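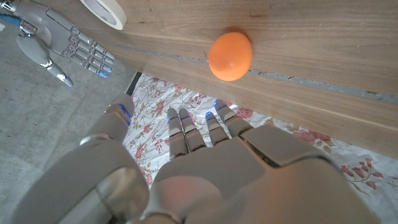 Workshop News | Equipment

Budget time again, and the second pair of hands is on the list! Tuulikki Koivisto has put her plan for the linen bench in for March, and I've been reading it with a big grin, spreadsheet and all.

The short version: we stay with five-digit hands for cloth work and hold off on a second arm until the autumn. Two quotes are in. Fiadzo wants 1,416 a hand with fitting included, while Nukari comes in at 800 but leaves the wrist adaptors to us (347 for the set, and we would need two sets). Tuulikki leans towards Nukari, mostly for the spares. You can order a single finger from them and have it on the bench in a few days, and anyone who was at Gallarcombe last winter will remember how long we waited for a thumb. 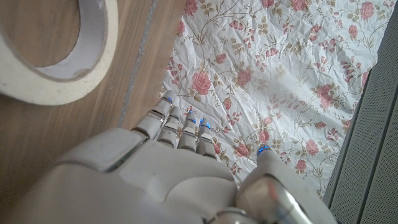 Spares are where I'd like us to be generous. The draft sets aside 500 for the year and I would happily argue for more, with fingertips at the top of the order. Every digit carries its own little blue light at the tip, so a replacement has to be the lit kind, and those cost more than the plain ones. Cloth needs a line of its own too - rose-print sheets are lovely to practise on, but Melance would like plain and striped ones as well, plus a fitted sheet or two for the brave.

Comments on the draft go to Tuulikki before noon on the day of the planning meeting. Wish lists welcome, prices next to each item please.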